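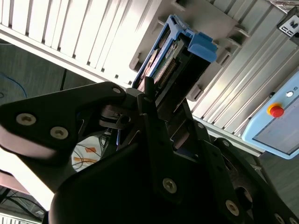

Black plates, silver screws

From: Pramila Tomar
To: hr-policy-list
Subject: Re: Handbook acknowledgment forms, again

Bartosz, thank you for the draft. I read all 37 pages of it on Sunday, with a pencil, while my family went to the lake. They report that the lake was nice.

You wrote:

> Attached is the revised employee handbook for Lesik. Main changes:
> the leave section is now one section and not four, the social media
> policy no longer mentions MySpace, and I moved the at-will statement
> to the front so people will see it. Retno wants everyone to sign the
> acknowledgment page by the end of February. Her question is what we
> do with people who won't sign. We have 556 employees and last time
> 19 of them refused. Two crossed out paragraphs and initialed the
> changes. Can we discipline them? Can we at least sigh at them?
>
> Bartosz Jakubowski

Sighing is fine in every state I know of. The rest takes longer, and the usual warning applies: I'm a member of this list with opinions, I'm not your lawyer, and Lesik has a real one who should see this before anyone acts on it.

I'd start with what the signature is for. You want to be able to show, two years from now, that a particular person received a particular version of the handbook. That's all it does for you. A lot of forms ask for much more. Yours currently has the employee "agree to, accept, and be bound by" the whole thing, and then one line down says the handbook is not a contract. A judge may someday ask you which it is. So may the employees, and some of them read more carefully than we do.

Change it to "I have received a copy of the handbook and understand that I am responsible for reading it." I'd bet you lose more than half of your refusals right there. People who balk at "agree" will often sign for "received," the same way they sign for a package they didn't order.

For whoever is left, I would not discipline over the signature alone. Have the supervisor hand over the handbook with a second person in the room, write "employee received copy, declined to sign" on the form, date it, and have both of them sign. File it. It does nearly everything the signature would have done, and you skip the meeting where a man with 19 years on the job is written up over a piece of paper about pieces of paper.

The two who crossed things out are a different problem. Please don't just file those and hope. If somebody strikes the arbitration paragraph and you put the page in a drawer without a word, you may have handed them an argument that you accepted the change. Write back, politely, and say that the company's policies apply as written and individual edits aren't accepted. Keep a copy of the letter with the form. Better still, take arbitration out of the handbook altogether and give it its own agreement. Sugeng Menon went through this at Culow and can tell you how much fun it was to have both in one binding.
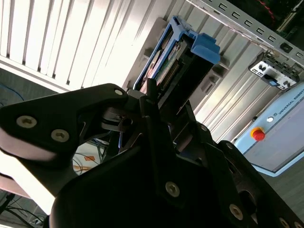
Other things I marked in the draft

Page 6. "Employees shall not discuss wages with coworkers." I wrote NO in the margin and then went over it again until the pencil broke. For most private employers this has been a problem under federal labor law for a very long time. Take it out today. Don't wait for the rest of the revision.

Page 11. Progressive discipline is described as four steps that "will" be followed in every case. If you mean "may," say so. If you really mean "will," then be ready to give four steps to whoever drives the forklift through the break room.

Page 14. The leave section is much better. It still points to "Schedule C," and I can't find a Schedule C. There's an A, and there's a D.

Page 22. The complaint procedure tells people to report harassment to their supervisor and gives no one else. Add a second route, by job title, so that it survives when people leave. Think about the employee whose supervisor is the complaint.

Page 30. Somebody pasted in a paragraph from another company. It welcomes the reader to the Huamán family. I'm sure they're lovely.

On timing, the end of February seems tight if you also need translations. Ratih Menon's group at Fividon sent theirs out in two batches and had 81 forms outstanding after the first month, mostly night shift, mostly because the forms were handed out at a day shift meeting.

I can look at a second draft if it comes before Thursday. Send it with the changes tracked this time, please, and tell Retno I said hello.

Pramila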